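Equipment Review: Fliren Two-Finger Gripper with Dunon Wrist Camera

Prepared for the Hardware Evaluation Group by Brayden Perron

The group was asked in July to recommend a gripper and camera combination for the desktop disassembly and reassembly cell. Two grippers were under consideration: the Fliren parallel two-finger unit and the Penner adaptive hand that the laboratory already owns. Both were mounted in turn on the same arm and driven by the same Floker controller, so that differences in the results could be attributed to the end effector. This review concerns the Fliren unit chiefly. The Penner hand is mentioned where a comparison is useful.

Each gripper was given 40 attempts at four tasks: lifting a plastic part from a fixture, carrying a part over an open chassis without contact, seating a part, and returning it to the fixture. Attempts were spread over several sessions, and the operators were changed between sessions.

Installation of the Fliren unit was uneventful. The flange adapter supplied by the manufacturer fitted without modification, and the controller recognized the gripper after one restart. The printed manual is brief and gives the wrong default address for the serial connection; the correct one is found in the download package. The Dunon camera attaches to the side of the gripper body and requires its own cable. We recommend securing that cable at two points along the arm before any motion is attempted.
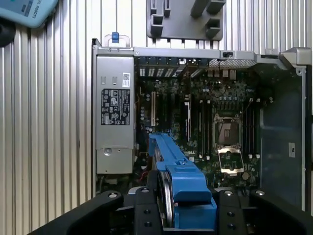

Camera placement was the subject of the most discussion within the group. The Dunon unit has a wide lens and a short minimum focus distance, and operators found that they seldom needed the side camera during transport moves. Its weakness is occlusion by the gripper itself. With the blue part held between the fingers over the motherboard, the lower portion of the chassis is hidden from the wrist view, while the processor socket and the memory slots on either side of it remain in sight. Operators therefore learned to approach a target from the side on which the view was open and to make the last correction from the fixed camera. An adjustable bracket would help, and one is not offered at present.

Grip force is set in the controller software on a scale without units. A setting of 28 was adequate for all of the plastic parts used in the trial. At 35 the thinner parts flexed visibly, and we see no reason to work above that value for this class of object. The Penner hand offers no comparable setting — it closes until a current limit is reached — and two operators remarked that they trusted it less for that reason.
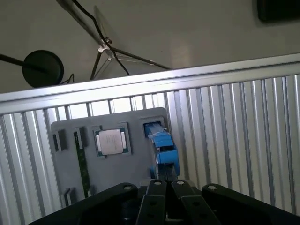
Fine picking is where the Fliren design earns its place in the cell. The fingers are narrow, and they open and close in parallel, so the contact faces stay square to the part throughout the stroke. On the gray fixture board, the blue piece on the right side has a long flat latch that comes down toward the fingertips, leaving a limited area by which it may be taken. The Fliren fingers, which are nearly touching when brought together, could be introduced at such a location without disturbing the neighboring socket. The Penner hand required a wider clearance and failed this pick in 14 of its 40 attempts. The Fliren unit failed in three.

Certain shortcomings should be recorded. The finger surfaces are smooth as delivered, and a part held near its end may rotate slowly under its own weight during a long move. The manufacturer sells textured pads separately. The position reading reported by the gripper also drifts after extended use, and the homing routine must be run again to correct it. Homing takes only a few seconds, but it requires that the fingers be empty, and an operator in the middle of a sequence will find this inconvenient.

The Floker controller performed acceptably with both grippers. Its speed limits can be set separately for each axis, and the hold function was reliable. The jog buttons are small and closely spaced; operators with large hands pressed the wrong one more than once. The status light is difficult to read under bright overhead lighting.

Carrying heavier items was treated as a separate matter. A hard disk drive in its caddy is a demanding load for a two-finger gripper, being long in relation to the area that can be held. The group's practice was to reduce arm speed by half for these moves and to keep the drive above the chassis until the approach angle had been confirmed.
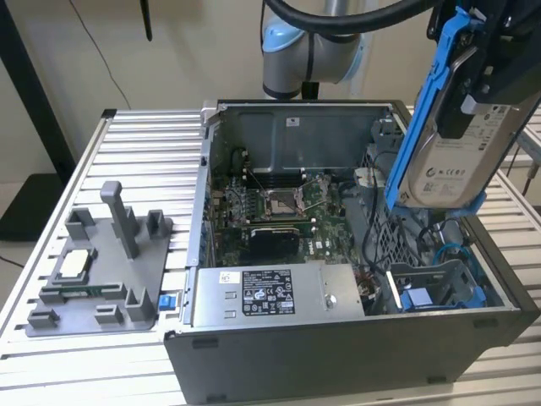 Zachary Nguyen, commenting on the draft, asked that the recommendation on speed be made stronger. In his view the reduced setting ought to be the default for every move with a drive, with the operator required to raise it deliberately, and the textured pads ought to be purchased at the same time as the gripper and charged to the same budget line. He also noted that his own sessions with the Penner hand went better after its current limit was lowered, and that the comparison should be read with this in mind.

The group accepts the first two points. On the third, the lower limit was used only in the final Penner session, and those results have been left in the totals.

Recommendation: purchase of the Fliren gripper with textured pads and the Dunon camera. The Penner hand should be retained for handling boxes and cables. The question of an adjustable camera bracket is referred to the machine shop.

Related items
Floker Controller: Notes on Axis Speed Limits
Penner Adaptive Hand: First Evaluation
Choosing a Fixed Camera for the Assembly Cell
Cable Routing on Small Arms
Request Form: Loan of Evaluation Equipment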